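Getting Deodorant Marks and Old Sweat Out of Cotton

Yellowing under the arms is mostly a mix of sweat and the aluminum in antiperspirant. Ordinary detergent doesn't shift it well, and chlorine bleach can make it darker.

Turn the shirt inside out and wet the stained area with cool water. Mix 3 tablespoons of baking soda with enough water to make a paste, rub it in with an old toothbrush, and leave it for 25 minutes. Rinse, then wash as the label says. Check the stain before the shirt goes in the dryer, as heat will set whatever is left.

For older marks, soak overnight in a bucket of warm water with a scoop of oxygen bleach. Test colored cotton on an inside seam first. Wool and silk should not go in this soak at all.

White vinegar helps with stiff, waxy buildup — the kind you can feel with a thumbnail. Dab it on, wait ten minutes, rinse well. Never use it together with chlorine bleach.

Rory Galbraith wrote in to say he lets his antiperspirant dry before dressing and gets far fewer marks. I have done the same since April and agree.

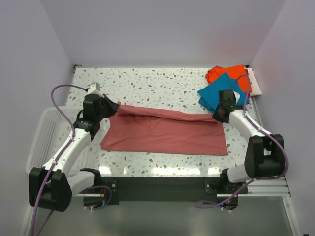
Shirts going away for the winter should be washed first even if they look clean. Sweat you can't see in the fall can be yellow by spring.

3 comments | 25 shares
Contact: Blair Jardine, Flamdale Home Notes | © Flamdale | Back to top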